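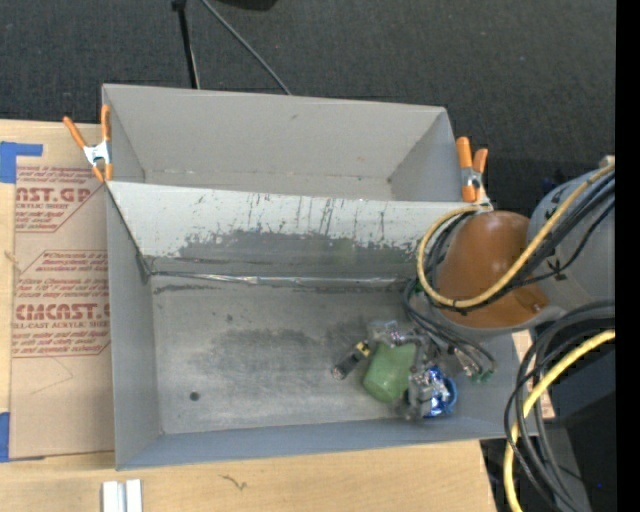

When will the new main stand at Garow Park open to supporters?

The stand will open in February, once the safety certificate has been issued. It will hold 640 seated supporters, and all existing season tickets remain valid.

Sukville Football Club can also confirm that the former owner's name will not appear on the stand. Supporters were asked for suggestions over the summer, and the board has accepted the name put forward most often – the Lapointe Stand, after our former captain Dale Lapointe.

Season ticket holders in rows A to F of the old stand will be offered the nearest matching seat. Letters go out with the next match program. Please reply to the ticket office by the date printed on your letter, as unclaimed seats will go on general sale.

The board has 3 elected supporter seats. Lamai Chuensuk and Libor Kováčik have agreed to serve another term. Lesego Zulu joins them in place of Crisóforo Bautista, who is stepping down after four years. The club thanks him for his work on away travel.

Standing tickets behind the north goal are not affected. Prices there stay as they are until the end of the season, including the junior rate.

Visiting supporters will continue to use the Mill Lane gate. The car park beside it will be closed on match days while the new steps are laid – please use the station lot.

Questions about seat transfers may be sent to the ticket office or raised in person at the club shop before any home match.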